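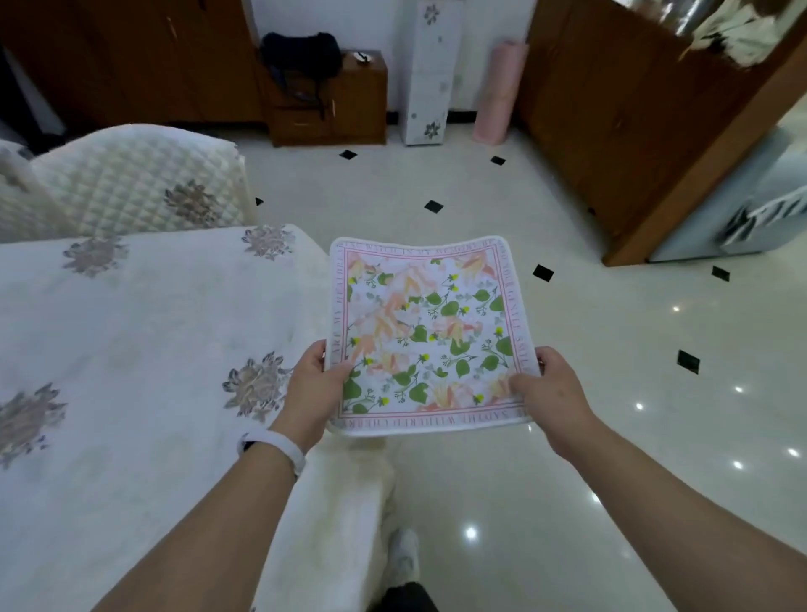 Re: corner localization on printed cloth

Category: Deformable Objects / List Archive

March 15, 2018

Pramila Dhillon wrote:
> Does the corner detector hold up when the print has its own
> edges? Our plain towels are fine. Anything with a border
> confuses it.

Partly. We reran the Renel model on 3,454 egocentric frames of two-handed cloth handling, 3,000 for training and the rest held out. The attached frame shows the hard case: a handkerchief held by its two lower corners, top edge curling forward, with a thin double pink line and small lettering along all four sides. The detector tends to fire where the printed lines meet, inside the true corner. On plain cloth we don't see this.

Two changes helped.

1. Supervise the grasped corners from the hand pose, with the thumb and fingertips as a prior. The cloth corner itself is mostly under the thumb, so labeling it from pixels alone was inconsistent between annotators.

2. Predict the hem as a curve and take corners from its ends. The bow in the cloth then stops mattering much.

Free corners remain poor — the curl hides them, and a patterned bedspread nearby adds false edges. Batch size was 16 throughout. Chukwuemeka has the Bamgate baseline if you want to compare.

Jitendra Dubey

Recent in this list
Hem curves vs. keypoints
Mikesitz loader, January build
Labeling occluded corners

Contact the list owner | Back to top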